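I make ginger beer and kvass in my garage (Belkadi is what my friends call the label), and I need 5 tasters for August! You'll try small pours over two evenings, tell me which batch you'd drink again, and fill out a one-page sheet. No beer knowledge needed, but skip it if you avoid alcohol, as live ferments carry a little. Pay is 100 dollars plus whatever bottles you can carry home. Write to me, Brijesh Maurya, by the end of the month.
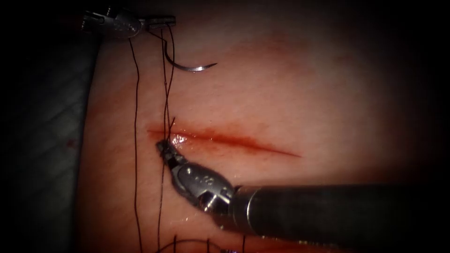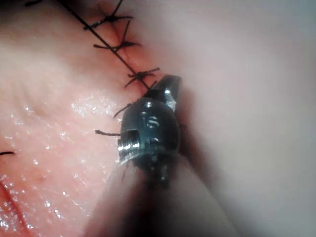

Surgical instrument tips at the stitching, both photos.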